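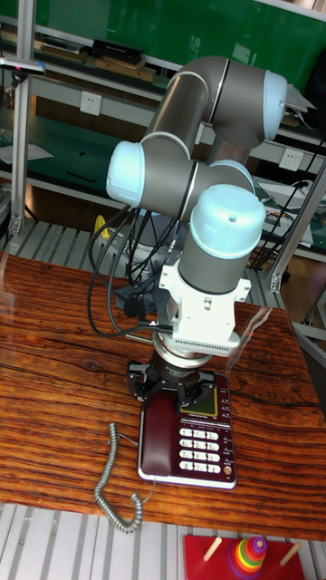

According to Belau, the desk crew will be glad to be rid of the phone work. That came back in reply to my note last month, and I'm copying it in here so we can hold it up against what the desk crew says in September.

Notebook, phone bench, afternoon.

Read the Primovdale proposal again over lunch. The claim is that an arm can take over the handset checks on returned desk phones: pick up, put back, press keys, next phone. Manalo wants a yes or no from us. I'm at no, or not yet.

My trouble is with what counts as the job. The sheet says "handset check" and gives it one line. Ask anyone who does it and you get the rest: they listen for crackle while they bend the cord, they feel whether a key is sticky, they sniff the mouthpiece (yes, really) and send the bad ones to cleaning. The arm gets the one line. The people keep all the rest, plus standing by for the arm.
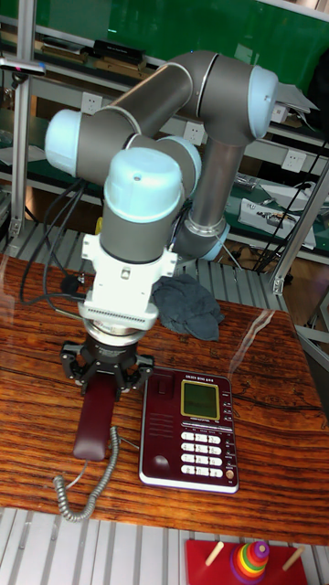 Gripper on the handset, base to the right of it, cord still attached.

The cord worries me more than the grip. It goes where it likes, and a person moves it out of the way without thinking. If we end up with somebody laying out every cord before the arm starts, we have made a new job, and a duller one than the old one. Stemon's answer was to "present the units consistently." Present them how, and on whose time?

Also the staffing line. Proposal says 2 people per shift move to "oversight." No word on what they do while overseeing, or if the pay grade follows them. 50 phones a shift is the target and I can't find where that number came from. Asked twice. 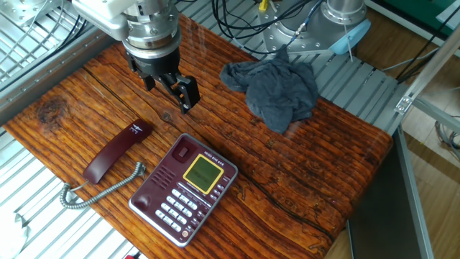 Gripper open, handset lying off the base. Cloth at right.

To be fair to the thing, wrists. Lifting handsets all day is hard on them and we have had complaints. If the arm took only the lifting, and people kept the listening and the keys, I could see it - but that is a different proposal and a slower line.

To do:
- get the desk crew to write down what they do, in their own words, before Manalo decides
- ask Primovdale who handles cords
- find the source for the 50
- page 9 of the proposal, "minimal retraining": ask what that means in hours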